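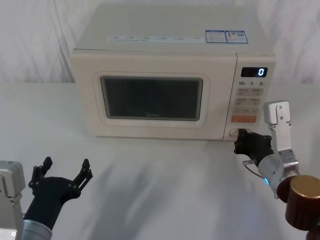

One button, two arms: the microwave test.

I have spent a good part of this year looking at machines that are meant to do our housework, and the question I get from friends is always the same. Can I buy one yet? My answer is no, and the microwave is how I explain it.

A microwave is about as friendly as an appliance gets. The door release is big and round. The oven sits at a fixed height and it doesn't move around much. A child of six can work it after being shown once. Put it on a bare white table and a robot hand can get its fingers to the button, and I'm glad people are working on that, because every chore in a kitchen starts with some small push or pull of this kind.

But heating up soup is a longer job than pressing a button. Somebody has to find the bowl, see that it's too full, carry it level, put it on the plate inside, pick a time, and notice when the lid should have come off. Then the bowl is hot and the counter is covered in mail. In March I sat through a sales talk from Hendora where a home helper was priced at 590 dollars a month. I asked how it would cope with a different microwave from the one it had learned on. I was told this was on the list.
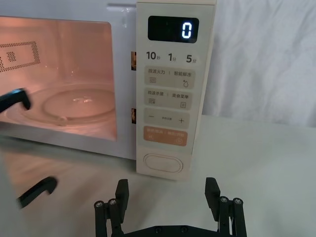 Ayanda Dlamini, who read a draft of this, thinks I'm asking the wrong thing. Her view is that shops and plants will get there long before kitchens do, and that a machine which does one dull task all shift is worth having even if it can't do a second one.

I agree with her on the shop floor. At Trulteck they have a packing cell that handles 176 trays an hour, and the people who used to stand there don't want the job back. The trays are all one size and they come from one direction. My kitchen has never offered anyone that deal.

So I would keep two questions apart. Can a machine do a chore in a place set up for it? Often, yes. Can it do the chore in my house after my kids have been through? I haven't seen it, and I won't pay 20 dollars toward it until I do. I would like to see the same robot brought into a stranger's kitchen, with no one moving the toaster out of its way first, and asked for a bowl of soup.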